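Trelau Community Workshop Retrofit
Progress report to the Morusham Small Works Fund
Reporting period: March through May

1. Summary

Work on the building envelope is complete except for the north gable. The heating replacement is on schedule. The ventilation package is three weeks behind the program submitted with the original application, owing to a change in duct routing described in section 4. Spending to date is within the approved budget. One change to scope is put forward for approval in section 7.

2. Envelope

Koppel finished the loft insulation in March and the cavity fill in the first half of April. The total area treated is 572 square meters, which matches the measured survey. The contractor lifted and relaid the walkway boards over the storage bays at no extra charge.

The first air leakage test was carried out after the cavity fill. Most of the remaining leakage is at the eaves junction on the west side and around the old loading door. The eaves junction was taped and sealed in April. The loading door has been measured for a new threshold seal and brush strips, to be fitted once the door frame has been squared.

The north gable was left open so that the ventilation contractor could form two wall penetrations. It will be insulated and closed after the ducts are in place.

3. Use of the building during the works

The grant conditions require that the bench rooms stay available to tenants wherever possible. Rooms on the east side remained open throughout the period. Rooms on the west side closed in rotation, with no single room out of use for more than 5 working days. Tenants received written notice before each closure, and rent was credited for the days lost.
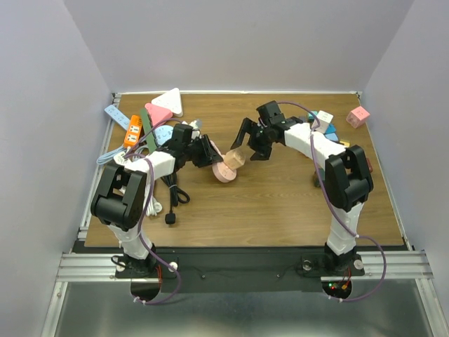

Bench room, east side. Two arms over the wood tabletop, with a small cube held above a round pink piece.

Noise was the main subject of tenant comments. Drilling was moved to before 9 a.m. after the second week, and comments dropped off. Dust control was acceptable in the corridors but poor in the stair hall, where the temporary screen did not reach the ceiling. A full-height screen was put up in April and will stay until the gable is closed.

4. Ventilation

The approved design placed the main supply duct above the corridor ceiling. When the ceiling was opened, a steel beam was found 16 centimeters lower than shown on the record drawings. The duct would not pass beneath it at the required size. Two options were reviewed:

Option A: split the duct into two smaller runs on either side of the corridor. This keeps the ceiling height but adds bends and raises fan power.

Option B: take the duct outside the corridor and through the north gable in two places. This requires additional weatherproofing but keeps the original fan.

Option B was selected. The pressure drop calculation was redone and is within the limit set for the fan. Revised drawings were issued in April. The heat recovery unit has been delivered and is stored on site in its packing. Supply grilles for the bench rooms will be set high on the back walls so that air does not blow directly across work surfaces.
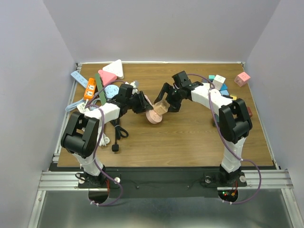
5. Heating

The old boiler was disconnected in April and removed in sections. Stuvach has set the base for the heat pump and run the buried pipework to the plant room. Radiators in the office and the meeting room have been replaced with larger units. Bench room radiators will be replaced in June.

Flow temperature will be limited by the existing pipe sizes in the west wing. A short length of pipe may need to be enlarged. The allowance for this is already included in the contingency, and no further request is made here.

6. Metering and monitoring

Separate electricity meters were installed for the 3 tenant zones in March. Readings are taken at the end of each month. The April figures are not a fair baseline, as the contractor's temporary supply was connected to the west zone for part of the month. The May figures will be used instead.

Temperature and humidity loggers are in place in the corridor, the stair hall and the east bench rooms. The stair hall logger lost its data for part of April and has been replaced.
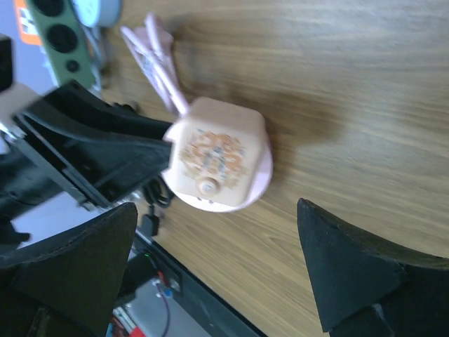

Close view at tabletop level: peach cube with a printed floral side, on its light pink base.

7. Change requested

Approval is requested to move the unspent portion of the ceiling repair line to weatherproofing at the north gable. The total grant is unchanged. A revised cost table is attached as Appendix B.

8. Next period

Form and line the gable penetrations.
Install the supply and extract ducts and connect the heat recovery unit.
Replace the bench room radiators.
Commission the heat pump.
Fit the loading door seals and repeat the air leakage test.

The next report will cover June through August and will include the repeat test certificate.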